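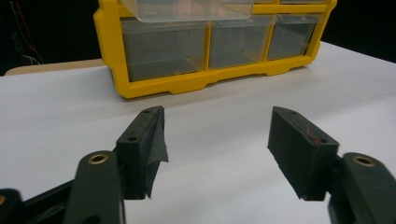 Give Every Street a Drawer

By Candela Bravo

My neighbor Siebe Boersma owns a ladder that reaches the gutters of every house on our block. I own a short stepladder that reaches the top shelf of my pantry. For six years I paid a man to clean my gutters before I learned about Siebe's ladder, and I learned about it only when I saw him carrying it across the road to someone else's place (she had known for ages, of course).

I've been a little obsessed with lending ever since. I don't mean the apps, with their ratings and deposits and profile photos. I mean a shelf or a shed or a cabinet in a known place, with things in it that anybody nearby can take home and bring back. Melham has had one for three years in the old ticket office by the bus stop, and I think every neighborhood in the country should copy it, starting with mine.

The Melham one was started by Mieke Goossens, a retired school cook, with a pressure washer and two boxes of cake pans. It now has more than 400 things on its list. There's a carpet cleaner that is never in on a weekend. There's a sewing machine, a canopy, a set of crutches, a fish kettle, a telescope! I borrowed the telescope in August and kept my kids up far too late with it, and we saw the rings of Saturn, tiny and sharp and exactly like the drawings. I'd never have bought one. I might have gone my whole life without seeing that.

People who hear about this always picture the big stuff, and the big stuff is great, but the part I love best is the small parts. Picture hooks, fuses, spare keys for bleeding radiators, the odd sizes of screw that come in packs of 200 when you need one. Everyone I know has a jar of these things and can never find the right one in it. Put all the jars on a street together, sort them once, and you have a hardware store that's open when the hardware store is shut.
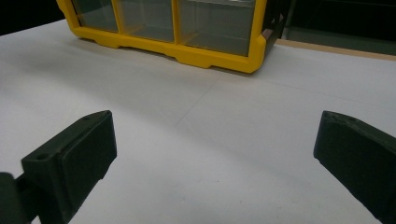 A yellow drawer organizer on a white tabletop.

Now for the objections, which I've heard plenty of, mostly from my own family.

The first is that things will get stolen. Some will. Mieke told me that Melham has lost a staple gun, a thermos and one half of a badminton set, which is a strange thing to want half of. Set that against all the drills that didn't have to be bought and I can live with it. Most of us lose more than that in our own garages every year.

The second is that things will come back broken. This one is fairer. A hedge trimmer came back to Melham with its cord cut clean through, and the fellow who had done it was so embarrassed that he left it on the step at six in the morning with a note and some cash. But the broken things have turned into my favorite piece of the whole story, as a Thursday repair evening grew up to deal with them, and now people bring their own toasters along too. Fenna Van Wijk taught my twelve-year-old to solder there. He has since fixed a lamp, two game controllers and the doorbell, and he's looking at the dishwasher in a way that makes me nervous.

The third objection is the one I take most seriously. Somebody has to do the sorting. Somebody has to wipe down the carpet cleaner and chase the cake pans and put the washers back with the washers, and it tends to be the same two or three people until they get tired and stop. A project I admired over in Sedden went exactly this way. It had a beautiful space, a waiting list for members, and one worn-out woman with the only key. I'd say to anyone starting out: hand over the second key in the first week, and keep the list short until you have enough hands. 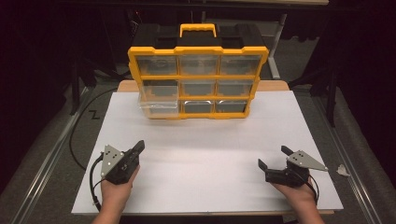

Nine clear drawers and a carrying handle: the small parts organizer.

Money is the easy bit, believe it or not. Melham got going on 2000 dollars, and a good chunk of that went on a new lock and a dehumidifier. Our council spends more than that on hanging baskets (and I like the hanging baskets, please don't write in). There are empty kiosks and closed-up offices in every town I've lived in, and a lending room needs very little from a building except a roof and a door that shuts.

What it gives back is hard to put in a budget. I know the names of eleven people on my street now, and I knew four before the ladder. I know who has a pasta machine and who is scared of heights. Hanne Aaltonen at number nine, whom I'd only ever nodded at, came by last month to ask if I had a big stockpot, and she stayed for two hours and told me how to save my tomatoes.

So I've asked the council for the old kiosk at the end of our road. They have it down for storage at the moment. If you live nearby and own a carpet cleaner, or a jar of screws you'd be glad to see the back of, come and find me. Siebe has already said yes to the ladder.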